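Notes for the `odds-and-ends` folder, mostly so I stop answering the same messages twice. If you only want the file layout, skip to "What's in here".

# Odds and Ends: a small list of the small things in our house

Hello! This started in May when I tipped out the kitchen drawer looking for a battery and found three tape measures, a bag of bags and a glove. I wrote it all down on the back of an envelope, then typed the envelope up, and then (you can see where this is going) did the rest of the house as well. It's now a set of plain text tables that say what we own in the way of little loose stuff, where it lives, and what sort of thing it is.

By little loose stuff I mean cloths, wrappings, bags, ribbons, spare lids, hair ties, packets, cards, tubes - all the things that end up in open boxes on the table because they haven't got a proper home. Furniture isn't in here. Books aren't either, I've tried that before and gave up at the cookery shelf.

There are 3254 rows at the moment. That sounds mad for one house, but a row is one sighting of one thing, so a tea towel that moved from the airing cupboard to the table to the car gets three rows. The number of boxes, drawers and tins I went through is 189.

## What's in here

- `things.csv` - the main table, one row per sighting
- `places.csv` - every box, drawer, tin, basket and shelf, with its short name
- `kinds.csv` - the 14 kinds I sort things into
- `arguments.md` - where Hyun-seo and I disagreed and what we settled on
- `tidy/` - the checklists I use when sorting a box

Everything is UTF-8 with commas. Some of the notes have commas in them as well, so those are in double quotes. If your spreadsheet makes a mess of it, import the file instead of double-clicking it.

## The columns

| Column | What it holds |
|---|---|
| `row` | a number, never reused |
| `place` | short name from `places.csv` |
| `kind` | one of the 14 kinds |
| `colour` | first colour I'd say out loud |
| `soft` | yes / no / sort of |
| `state` | folded, bunched, crumpled, flat, rolled, upright |
| `keep` | keep, move, bin, ask |
| `note` | anything else |

`colour` is the one people write to me about. I say orange, you say coral, fine. I went with the first word that came into my head and didn't go back over it, apart from the pinks. There are a lot of pinks in this house and I ended up splitting them into light pink, bright pink and "pinkish-red", the last one being everything I couldn't decide on at the end of a long evening.

`state` is my favourite, and I'd keep it even if I threw the rest away. A folded cloth and a bunched cloth take up completely different amounts of room, and you can't plan a box if you've only written "cloth". Crumpled means it would need smoothing out before you could fold it. Upright is mostly for cards and flat cases standing on edge.

`sort of` in the `soft` column is for crinkly plastic. Hyun-seo Min wanted a fourth answer for it and lost that one.

## The kinds

I won't list all 14, they're in the file, but these are the ones that cause trouble:

- **cloth** covers anything woven that isn't clothing. Tissues go in here too if I couldn't tell what they were, with "or tissue" in the note.
- **clear wrap** is see-through and makes a noise. Sweet wrappers with printing on them are `packet`.
- **bag, thin** is the floppy cloudy sort you get round new things.
- **flat case** is a rectangle with something (probably) inside it. I haven't opened them all.
- **bit** is for small items that are part of something else. Half of these will turn out to be from the Voriso coffee grinder, which has been in pieces since before I started.

Anything branded has the brand in the note and nowhere else. You'll see Clirance a lot, it's our local clear-out shop and I buy far too many storage tins from it. Ban is the sticker company whose labels I use on the shelves. Hosel is the shelving itself, the wobbly set in the back hall.

## How I sort a box

I've done this enough times now that it's nearly the same every go. Clear some table, put a cloth on it if you're fussy about scratches (I am), and get the box down where you can see into it without standing on anything. Leave the things inside to begin with. I used to tip everything out first and it was a rotten idea, you lose all sense of what was sitting with what, and then you've got a heap and no box.

1. Write the place name at the top before touching anything.
2. Take the cloths and fabric out first, one at a time. They hide everything underneath.
3. Give each one its `state` as it was in the box, then fold it.
4. Do the plastic next. Flatten the thin bags and put them in one pile.
5. Small hard things come last. Tip them into a saucer.
6. Anything marked `ask` goes on the left of the table until someone owns up to it.

Halfway through the orange box, with a white cloth (or tissue) up in the air, brown fabric and folded light pink cloth still in on the right, and the crinkly clear plastic waiting its turn over on the left: 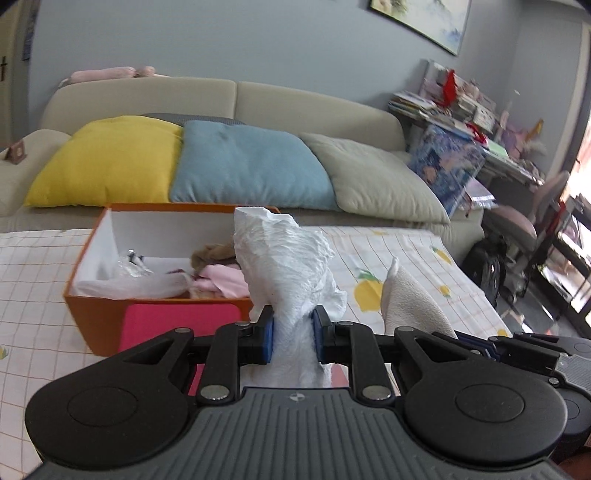

## Known problems

- The lemon tablecloth is in the list twice, once as `cloth` and once as a place. I do put things on it, so I've left both.
- Rows for the back hall are thin. The Hosel shelves had to be emptied in a hurry and I only wrote up the top two properly.
- 200 rows have `ask` in the `keep` column and have had since I started. I'll get to them.
- Two tins have the same short name. Look at the note to tell them apart, one says "dented".
- Some whites are probably creams. The light in the kitchen is awful after tea.

## Using it

Help yourself - copy the layout, use my kinds, change them, whatever suits your house. If you do your own I'd love to see it! Send it as a plain table if you can, and tell me what you did about crinkly plastic.

Corrections to my rows are welcome as well, as long as you live here. Hyun-seo has the other login and is quicker at replying than I am, especially in the morning.

## To do

- bathroom cabinet, second shelf down
- glovebox
- go through the pinks again
- find the lid for the round tin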